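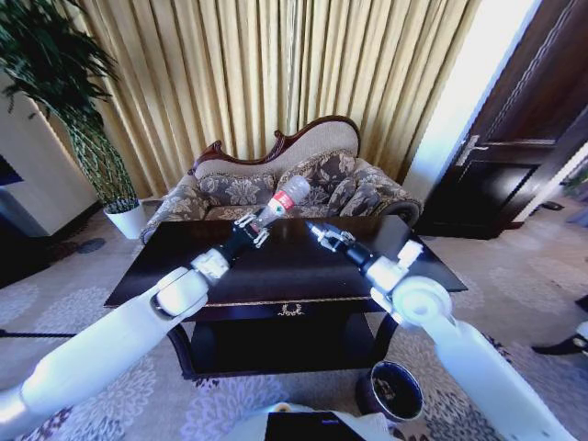
Parnisen two-arm handover set: what's in it

G'day, and thanks for grabbing this! Parnisen is 200 teleoperated episodes across 42 living rooms and lounges, all handovers between a left and a right gripper. Kiri Maihi and I put it together to test one idea – does a policy do better if the waiting gripper is already open and aimed before the other arm brings the object in?

Short answer, yes. With pre-aiming we got 108 clean handovers on the Kerel benchmark, and the baseline was 20 behind. Clear plastic bottles are still our worst objects by a mile (glossy tabletops don't help the depth estimate either).

Known gaps

Colour balance varies from room to room and I haven't corrected it. The Dadby split has no failed grasps labelled yet – Paora Gilchrist is working through those, hopefully done by November.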